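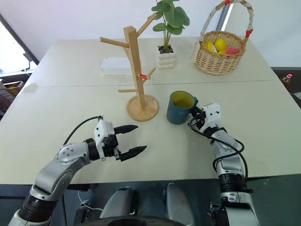
*Both arms at the bench, right gripper on the mug at the handle side, mug tree to the left.*

**Rondell two-arm build: progress report to the Hyun small grants desk**
October 11, 2018
Prepared by Geum-ok Ryu

You asked for a report at the halfway point of the grant. By the calendar we passed halfway a while ago. By the work we may be getting there now, so I'm calling it on time.

**Where the build stands**

Both arms are mounted and both answer when spoken to. In the spring only the left one did, and it answered everything, including commands meant for the right. That was an addressing mistake of mine and cost us most of a month. The bench is two table sections pushed together, with a seam across the work area. I had planned to replace it with a single top, then saw the price of a single top.

The job we promised you is still the job: pick up a mug, turn it so the handle faces the right way, and hang it on a peg of a wooden mug tree. My application called this "a modest household task." I would like to withdraw the word modest.

**What works**

- Homing on both arms, from any sensible starting pose and a few stupid ones.
- Picking up a mug with the right arm when the handle points more or less at it.
- The stop button. It has been tested more than any other part of the project, seldom on purpose.

Over the last stretch we logged 92 full attempts at hanging the mug. It ended up on a peg 15 times. I count only the ones where it stayed there after the gripper let go, a rule I brought in myself and have regretted since.

**What doesn't**

The trouble is mostly at the peg. The handle opening is small, the pegs all stick out at their own angles and heights, and a position error that means nothing in the middle of the table means a great deal at the end of a peg. The Rilska calibration routine got us closer, but it drifts when the shop heats up in the afternoon. I now run it again after lunch. The software considers this unnecessary and says so in a yellow box every time.

The wrist view on the left arm has been more useful than I expected when I grumbled about adding it. It shows the grip pads and whatever lies past them, so I can tell how far off the approach is before committing to it.
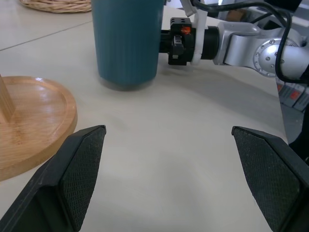 *Left wrist view, gripper open. The other arm's wrist is just to the right of the cup, the base of the mug tree at left.*

Keeping the arms out of each other's way takes more planning than either arm takes alone. For now they take turns, with a fixed keep-out zone in between. It's slow and looks like two people being polite at a door. A proper shared planner is half written, and I won't claim any more of it than that.

Cables are still an annoyance. I've rerouted them twice and am not proud of the third layout either.

**Money**

Spent to date: $2,432. The largest item was the replacement grip pads and finger parts, followed by the Clinex power supply, which replaced the bargain power supply listed in my original budget as "savings." I've moved the amount for a new tabletop into spares. Receipts are in the shared folder, including one that went through the wash and has been photographed as well as it can be.

**Next**

1. Finish the shared planner and drop the keep-out zone.
2. Get the left arm to steady the tree while the right one hangs the mug.
3. Repeat the full set of attempts with the same counting rule.

I expect to have the first two in hand by the end of November. The third depends on them. If the planner slips, I'll run the set with the arms still taking turns and report that number, whatever it is.

One request: may I shift the unspent travel line to parts? There was never any travel. The workshop is across the yard from my kitchen.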